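Dankwa tool kit refill service opens in Kerkomby this February

KERKOMBY: Households and small workshops with a half-empty tool case will be able to have it filled again from this February, when Dankwa opens its refill counter at the Drukarard building on Idden Street.

The service covers moulded plastic cases of the kind sold with home and apartment tool kits. Customers bring in the case and whatever is left in it. Staff match the tools to their slots, list what is missing and quote for replacements one piece at a time. No one is asked to buy a full kit.

"Most of what comes across the bench is a perfectly good case with a few gaps in it," said Kojo Asamoah, who runs the counter for Dankwa. "The screwdriver ended up in the kitchen drawer, the tape went out to the shed, and the rest of the set hasn't been used since. People throw the lot in the bin and buy another one. We would like them to bring it in."

Dankwa ran a trial from a shared workroom in Kerkomby before signing the lease. In that time 76 cases were brought in, and 12 were found to be complete once their owners had gone home and looked for the missing pieces. Screwdrivers were the item most often replaced, followed by rolls of tape and the small bits that sit in the narrow slots.

Replacement tools are new or second-hand, at the customer's choice. Second-hand tools are cleaned and checked before they go on the shelf. A screwdriver with a worn tip is reground if there is enough shaft left to work with, and scrapped for metal if there isn't. Cracked handles are not repaired. Colours may not match the original set, and customers who care about this should say so when they drop the case off.

Cases with a broken hinge or catch will be accepted where a part can be found. Cases with split mouldings will not, but the tools inside can be moved to another case from the shop's own stock at a small charge. Power tools, batteries, chargers and garden tools are outside the service and should be taken to the council depot as usual.

Most refills will be ready within 10 working days. Customers receive a written list showing each slot, what was in it on arrival and what has been put in it since. The list is kept on file so that a lost piece can be ordered later by phone without another trip to the counter.

Dankwa will also hold a sorting bench in the same building each morning until noon. Anyone may use it free of charge to empty a case, clean out the compartments and work out what goes where. Rags, brushes and mild detergent are supplied. Younger children are welcome with an adult, provided knives and blades are handed in at the counter first.

"A lot of people can't remember what the round hole was for," Mr Asamoah said. "We have kept a fair few old packing sheets, so there's a good chance we can tell them."

Donations of unwanted hand tools can be left at the counter during opening hours. Donors are asked to bundle loose blades, tape over sharp ends and leave tins of paint, glue and solvent at home. Please don't leave boxes at the door after closing.

Parking is available behind the Drukarard building, with entry from the lane. The counter is on the ground floor and has step-free access.

Enquiries about refills, donations or the sorting bench can be made at the counter or by phone on extension 2054. Media enquiries should be directed to Kojo Asamoah at Dankwa, Kerkomby.

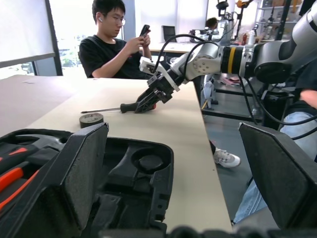
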